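Can a machine put the fruit away yet? (Plus the tips you came for)

Posted July 15, 2020

I get asked this more than I get asked about oven cleaner, so it's getting its own page. Every time I post my kitchen jobs list someone writes in to say "won't a robot be doing all this soon?" and I always think, well, which bit of it? Vacuuming the hallway, sure. My little disc vacuum from Brerkier has been bumping around since March and I wouldn't give it back. But tidying the counter after a grocery run is a whole other kettle of fish.

Take the fruit bowl. To me it's a thirty-second job that I do while talking on the phone. To a machine it's a pile of awkward questions. A mango is slippery and heavy at one end, a banana is the wrong shape for nearly everything, and a blueberry is so small that anything strong enough to lift the mango is likely to turn it to jam. You want one hand that can do all of those, and know which is which before it squeezes.
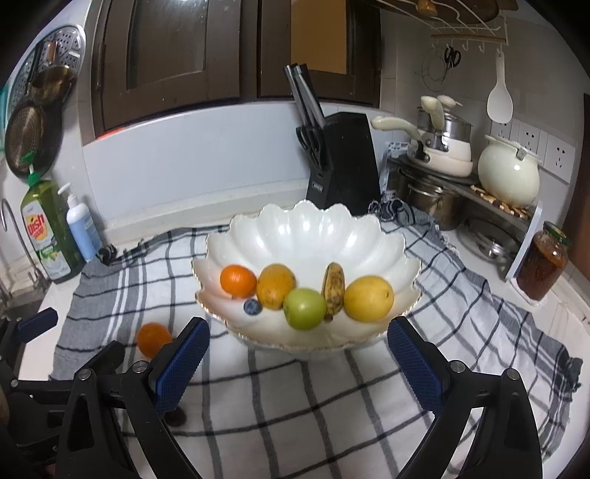 My own rules for the bowl, while we're on it. Big heavy fruit goes in first, along the back if your bowl has a high side. Apples and citrus next, then bananas on top where they won't get squashed (and where you'll notice the spots coming up, which is your cue for banana bread). Berries really belong in the fridge in a shallow dish with a bit of paper towel, unwashed until you want them. If you've got a nice fluted bowl, give the grooves a going-over with a soft toothbrush every so often, as juice loves to hide in there. And go easy on any gold trim! No scourers, no dishwasher, just warm water and a drop of dish soap.

Bananas and apples together will ripen everything faster. Handy if your mangoes are rock hard, annoying otherwise.

Now, back to the machines. There's a kitchenware shop in Stevamville that had a Vimidix arm going on the demo bench last winter, and I stood there for far too long watching it move lemons from a tray to a basket. It managed 17 lemons before it dropped one, and I was impressed, I'll admit it. But they were all lemons, all much the same size, on a plain white tray under good light. My counter has a checked tablecloth that's never flat, a shiny kettle and whatever I dumped there on the way in. I asked the fellow at the bench whether it could do grapes and he changed the subject to financing.

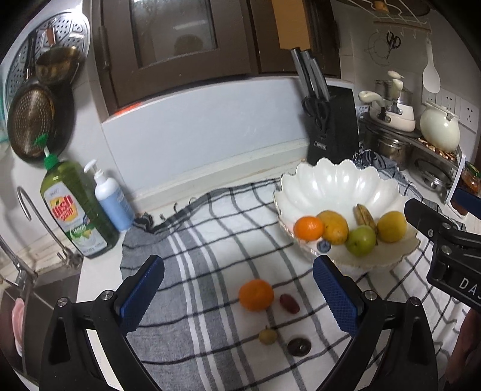 The cloth is the part I'd worry about. Anything round rolls into the folds, and when you reach for it you drag the cloth along with you, and then the bowl comes too. I pin mine down with the knife block at the back and smooth it toward me before I start. If yours slides, put a piece of rubbery shelf liner underneath. I bought a roll of the Voß stuff and cut it into mats, and it's done the whole kitchen with enough left over for the caravan. Stains on a grey and white check come out best if you dab with cold water first and leave the hot wash for later.

Small fruit that's escaped the bowl, by the way, is best gathered into a saucer before you tip it anywhere. You'll lose fewer behind the toaster.

So would I buy a fruit-tidying robot? Not this year. I'd want to see it handle mixed sizes on a wrinkly cloth, with the soap bottle and the knives left where they normally live, and I'd want it for less than 600 dollars. If it could wipe the counter afterwards I'd go a bit higher.

Next up is kettle scale, and yes, I'll be answering the vinegar question again.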